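Nineteen ways to make a bed

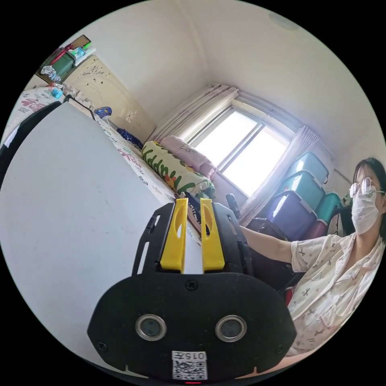

Bedroom session, mid-afternoon. The yellow fingers are the business end.

I have been making beds for money since September. If you had told my mother this she would have asked to see proof, and the proof exists, in quantities she could never have hoped for, on a hard drive in an office in Grakdale.

The job is to be good at housework in a way that a machine can copy. I hold a gripper with two fingers and a pair of lenses on its back, I squeeze, the fingers close, and whatever I do with them gets recorded. One attempt at one task is an episode. A few hundred episodes of pillows and the people at Colo, who run the learning side, have something to feed their model. Then they write back and say the pillows were nice but could we please have more variety.

Variety is the whole trade. I used to think the hard part would be doing a thing the same way over and over. It took me 2 weeks to get consistent, and I was proud of it, and the first real feedback I received was that I was too consistent. I always came at the pillow from the left. I always took it by the same corner. The model had concluded, reasonably, that pillows are objects with one corner. Put the pillow down the other way around and it reached for the spot where the corner ought to have been and closed its fingers on nothing, with great confidence.

So now there is a list. Nineteen starting arrangements for the bedroom task, printed out, with boxes to tick. Pillow straight, pillow crooked, pillow at the wrong end, two pillows overlapping, something left on the sheet. My favorite is number 14, which reads in full "untidy (natural)." I have spent more time on natural than on all the rest put together. Try it. Throw a pillow on a bed so that it looks like a person threw it without thinking. Now do it again, differently, while thinking about it. By the fourth go you're arranging it like flowers.

The rooms are real rooms, which I like. Our sheets have things printed on them and the pillows don't match, with cartoons on one and big green letters on another, and all of that is good news for the data. Colo started out in a mock-up with a gray mattress and gray blocks, and their first model was excellent with gray. Then it met a floral pattern. I've seen the video. I won't describe it except to say that it tried to pick up a flower.

Light is the other thing. Mornings and afternoons don't look alike to a lens, and a window behind the bed can turn half the view to milk. The early advice was to close the curtains. The later advice was to stop closing the curtains, because people's houses have windows in them and the robot is going to have to get over it. We now do both and write down which. There is a column for it on the sheet, between "surface" and "remarks," and the remarks column is where I've done most of my best writing.

A selection from remarks:

Dropped it. Picked it up. Kept both.

Sleeve in the way.

Good one but sneezed.

Pillow fell off bed on its own, not my doing, episode may be useful.

That last one caused a small discussion. When I began I threw away every episode in which something went wrong, the way you'd tear up a letter with a blot on it. Somebody at Colo noticed that my success rate was perfect and got worried. A model that has only ever seen things go well doesn't know what to do on the day they don't. It needs to see a pillow slip and a hand go back for it. So fumbles are in, as long as you recover. What isn't allowed is fumbling on purpose, and they can tell. A fake fumble looks exactly like what it is. I did a handful and got them all back with a polite note.

Real ones come along by themselves if you wait until the end of a session. Over 5 hours in, my wrist supplies as many authentic errors as anybody could want.

About the wrist. The gripper isn't heavy when you pick it up in the office and say "oh, it isn't heavy." It gains weight through the afternoon. You also can't do what a hand does, where you get the corner of the sheet between two knuckles while holding something else and scratching your ear. You have two fingers and they do one thing. After a long day I catch myself at home going at the butter with thumb and forefinger, elbow out, moving at the approved speed.

There is an approved speed. Slower than a person, quicker than a person pretending to be a robot. My first batch was much too slow, since I assumed the machine would want time to take it all in. It doesn't take notes, it was explained to me. If I dawdle over a pillow for half a minute the model learns to dawdle, and nobody is going to buy a robot that stands over their bed looking thoughtful.

What I was least ready for is how much of housework happens before you touch anything. Watching my own recordings back, I saw that I look at the bed, move in, stop, and change my mind about which side to take hold of. I do this constantly. It's a tiny hitch and I had no idea it was there. The model picked it up faithfully, hitch and all. It would start toward the pillow, pause for no reason it could have had, and go on. The engineers spent a while hunting for a fault in the arm. The fault was in me. I was shown a graph of it.

I've been trying to make up my mind sooner, with mixed results, in bedrooms and elsewhere.

The next site is Pramomside, where there are bunk beds. I've asked twice how the top bunk is meant to work and got the answer "same as the bottom one," from a person who I think has not made a top bunk. I made them all through one summer camp as a kid, lying flat on the mattress I was trying to put the sheet on, and I would like to see that turned into an episode. After the bunks comes Macedo, which is the project name for laundry folding, and which everyone mentions in a lowered voice. Towels are supposed to be all right. Fitted sheets have been put off until a later phase, and when I asked which phase there was a silence on the call.

A few people have written to ask if I mind teaching a machine to do my chores. I mind a good deal less than I mind the chores. My own bed, as I type this, is number 14 on the list, and I didn't have to arrange a thing.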